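4.2 What a simulated pass should be allowed to claim

Most of the guidance we reviewed treats simulation as a cheap rehearsal. The Tredov checklist, the strictest of the set, asks for 619 simulated trials before a handling task may be tried on hardware, but it says almost nothing about what those trials must contain. We doubt the number means much. A policy can pass every one of them by using a contact model that would never hold up in a workshop – and the checklist would still record a pass.

Bucket handling is a fair test of this complaint. A rigid handle held in a closed gripper is easy to simulate badly. Friction at the fingertips is often set high enough that slip cannot occur, and the handle's pivots are given no play at all. 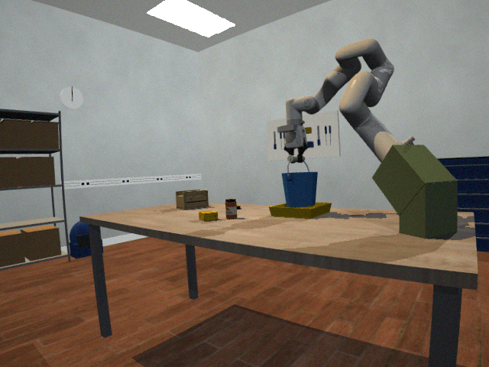 Figure 2. Simulated bucket task. The gripper is closed on the wire handle, with the bucket at the yellow tray.

Doolan and Alaoui argue that a rendered workspace with ordinary clutter makes results more trustworthy. We are not convinced. Shelves, wall tools and wood grain may help a vision model, but they do nothing for the physics, and reviewers seem to confuse the two. Of the 13 task reports submitted under the Clornier guideline, only two stated their friction values. Neither gave a source for them.

We therefore suggest a narrower rule. A simulated pass should be reported as evidence about planning and reach only, unless the contact settings are published and compared with measured values from the same gripper. Sutcliffe objects that this would slow small labs down. It probably would. The existing rule is fast mainly in the sense that it asks for very little, and we see no reason to keep calling the result a safety check.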